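Kapitel 6
Wer faltet, wenn keiner mehr faltet?

Die Wäscherei Flellus in Lalden bekam ihren ersten Faltautomaten an einem Vormittag im Dezember, und am Nachmittag stand bereits ein Hocker davor. Auf dem Hocker saß Maricel Tan, zuvor Falterin, nun laut Aushang »Prozessbegleiterin«. Am Lohn änderte der Aushang nichts.

In den Verkaufsunterlagen bewältigte die Anlage 1412 Teile pro Schicht. Sie meinten damit Handtücher. Ein Handtuch hat vier Ecken und keine Meinung, ein Pullover dagegen hat Ärmel, einen Ausschnitt und ein Etikett, das immer dort sitzt, wo der Greifer hinwill. Tan wusste das, gefragt wurde sie erst später. 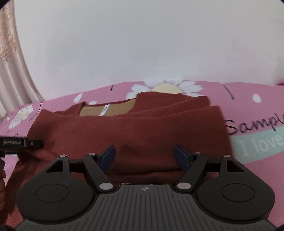

Was sie in den Händen hatte, stand in keinem Handbuch: wann man Strick loslässt, wie viel Zug ein Saum verträgt. Die Arbeitssoziologie spricht von Erfahrungswissen und meint damit oft das, was erst auffällt, wenn es fehlt. Dieses Kapitel fragt, wem solches Wissen gehört, sobald eine Maschine es lernen soll – und wer die Stunden bezahlt, in denen man es ihr beibringt.

Leserkommentare

Rolura, 27. Februar 2022: Bei uns heißt das »Anlagencoach«. Hocker ist derselbe.

Goh: Kommt die Lohnfrage noch oder erst in Band 2?

Diese Website verwendet Cookies. Mit der weiteren Nutzung stimmen Sie dem zu.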